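Where should I start with Osora?

Valter Dalen
My brother keeps pushing this band on me (he's a dear, but he never stops) – is the debut, Torvik, a good way in, or should I skip ahead?

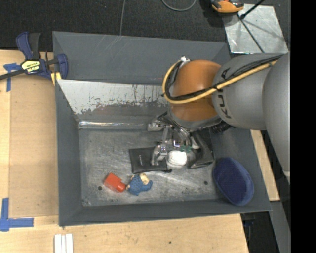 Which album has the long organ piece? Leranent, their second one, and it closes the record.

Halvard Solberg
Oh, start with Leranent! Torvik is lovely but the mix is muddy, and I needed almost 8 listens before the songs opened up for me.

Brevwood fan
torvik. play it loud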